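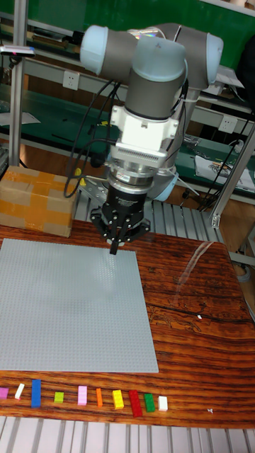 Robot arm with gray links, light blue joint covers and a black gripper.

Re: [faith-law] Zolledar registration bill, is this progress?

A subscriber wrote on Wednesday:

> The new draft drops the minimum for registering a congregation from
> 3,000 adult members to 60. The fine for unregistered worship goes
> away too. I know we have all been burned before, but I think the
> list should put out a statement welcoming this. The small churches
> in Tileo have waited long enough for some good news.

I read the draft twice last night and I'd hold off on any statement.

Yes, the number comes down. But look at who checks the signatures. The old law left it to the district court, slow as it was. The draft hands it to the provincial religious affairs office, the same office that sat on the Kunstead application until the lease on the hall ran out. It gets 90 days to answer, and I can't find a word on what follows if it doesn't. Under the old law silence at least let you appeal. If somebody sees an appeal clause in there, please give me the section, I'd be glad to be wrong.

As for the fine, it does come out of article 11. Then article 20 lets the police close "premises used for assembly contrary to public order," with no definition of public order anywhere in the text. A family in Tileo that has a dozen people over to pray on a weeknight is no safer under that wording – maybe less so, as a fine could be paid and a padlock can't.
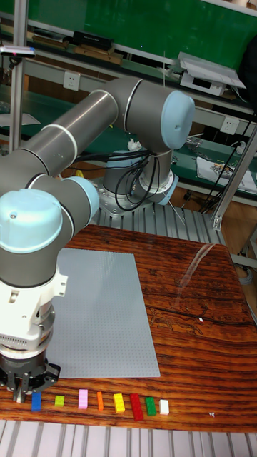 I also don't trust the timing. The draft showed up the same week the Wanigasekara trade delegation was due in the capital, and the press release was out in English before the bill was posted in the local language. We saw that with the cemetery decree. Lots of kind words from abroad, then the implementing rules came out and took most of it back.

What I'd want before we welcome anything: the implementing rules in writing, and one refused group, any group, registered under the new number. Kunstead would do.

Does anyone have the committee transcript? The copy on the ministry site stops at page 20.

--
To unsubscribe, send a blank message to the list address with "unsubscribe" in the subject line.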